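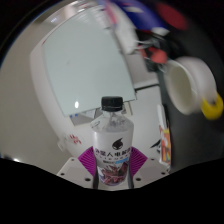

Was kostet ein Tropfen, der gegen Schlaflosigkeit helfen soll? Bei Provley fünfzig Franken das Fläschchen, Versand extra.

Corina Nägeli las den Beipackzettel zum zweiten Mal. Clomum, stand da, wirke auf das Gedächtnis des Schlafes. Sie hatte vierundzwanzig Jahre in einer Apotheke gearbeitet und war dem Gedächtnis des Schlafes kein einziges Mal begegnet.

«Du musst daran glauben», sagte ihre Schwester am Telefon.

«Bei Aspirin muss ich das auch nicht.»

«Dein Aspirin hilft dir aber nicht beim Schlafen.»

Das stimmte leider. Es war Oktober, der Wind drückte gegen die Storen, und Corina lag seit Wochen jede Nacht um zwei wach. Sie hörte dann den Kühlschrank, den Lift und den alten Kaufmann von oben, der seine Stühle verschob. Wozu ein Mensch um diese Zeit Stühle verschiebt, hatte sie ihn nie gefragt.

Fünfzehn Tropfen unter die Zunge. Es schmeckte nach Anis und ein wenig nach Keller. Sie legte sich hin, löschte das Licht und wartete auf den Betrug.

Um zwei war sie wach.

Sie holte das Fläschchen und einen Bleistift und schrieb auf den Rand der Packung: erste Nacht, nichts. Dann hörte sie oben den Stuhl. Sie zog den Mantel über das Nachthemd und stieg hinauf.

Kaufmann öffnete sofort, in Hemd und Hosenträgern. Hinter ihm standen vier Stühle in einer Reihe vor dem Fenster. Auf dem Tisch, neben der Lesebrille, stand ein Fläschchen Clomum.

«Hilft es?», fragte Corina.

«Nein», sagte er. «Ihnen?»

«Ich habe erst heute angefangen.»

Er dachte nach. «Ich bin bei der dritten Flasche — man soll ja Geduld haben.» Er trat zur Seite und zeigte auf die Stühle. «Setzen Sie sich. Der zweite wackelt.»

Sie nahm den dritten. Er wackelte auch.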